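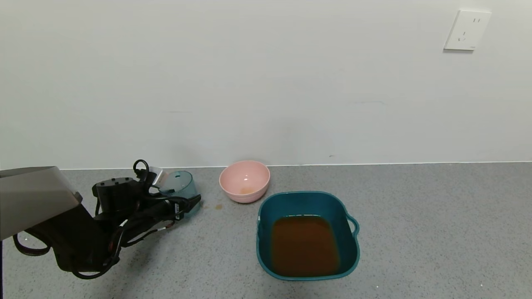

Pouring task, Hovell bench: gripper on the teal cup, pink bowl and basin to the right.

Progress report, June. Markura teleop demos, pouring and cup handling.

Target was 300 demos by remote control, 80 still to go. Operators are quicker now, most of the lost time is resetting the counter between takes. Spills get kept in the set and taged as such, per your last note.

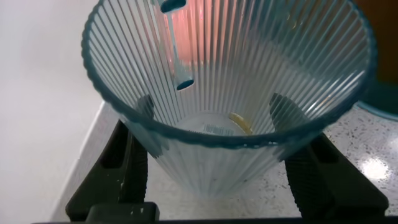

Grip force still set by hand per cup. Thin plastic flexes if the operator closes too fast, so we slowed the close speed on the Yakubu controller. Seems ok so far, want another 2 weeks before we commit.

Open items:
wrist view sync drops frames on long takes
3 operators trained, need one more for evenings
Hinska invoice not recieved yet, pls chase

Next report covers first training run.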